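Household Energy, Unit 4: Heat in the Kitchen
Course notes, Culside Evening College. Instructor: Senad Ivanov
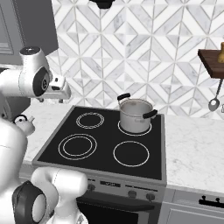 Figure 4.1. Electric stove set into a marble countertop (computer rendering).

Read these notes before the worksheet. You will need the conversion table from Unit 2.

1. Power and energy

Power is the rate at which energy is used. It is measured in watts. Energy is power multiplied by time, and your utility bill gives it in kilowatt-hours (kWh). A heater rated at 3,000 watts that runs for one hour uses 3 kWh. The same heater running for 20 minutes uses 1 kWh.

Students often mix up the two units. A kilowatt is not an amount of energy. If an answer on the worksheet asks for energy and you have written kW, go back and multiply by the time in hours.

2. Three ways heat moves

Conduction: heat passes through a material or between two materials that touch. A flat pan bottom makes better contact with a flat cooking surface than a warped one does.

Convection: heat is carried by a moving liquid or gas. Water at the bottom of a pot warms, rises, and is replaced by cooler water.

Radiation: heat travels as infrared waves and needs no contact. A broiler works mostly this way.

Most cooking uses all three at once.

3. Heating water

To raise one kilogram of water by one degree Celsius takes 4.19 kilojoules. One kWh is 3,600 kilojoules.

Worked problem: Two kilograms of water start at 13 degrees and are heated to 100 degrees. The rise is 87 degrees.

2 x 4.19 x 87 = 729 kilojoules
729 / 3,600 = 0.20 kWh

This is the heat that ends up in the water. The meter will show more. Some heat warms the pot, some warms the air, and some leaves as steam. A lid cuts the loss from steam.

4. Efficiency

Efficiency is useful heat divided by energy supplied. If the meter shows 0.27 kWh for the problem above, the efficiency is 0.20 / 0.27, or 74 percent.

Worksheet 4

Do problems 1 through 6. Show units on every line. For problem 5, use 200 watts for the standby load of the Bakker building and assume it runs all day. Problem 6 uses the December meter readings handed out in Unit 3.

Reading for next time: Unit 5, Refrigerators and Freezers, sections 1 and 2.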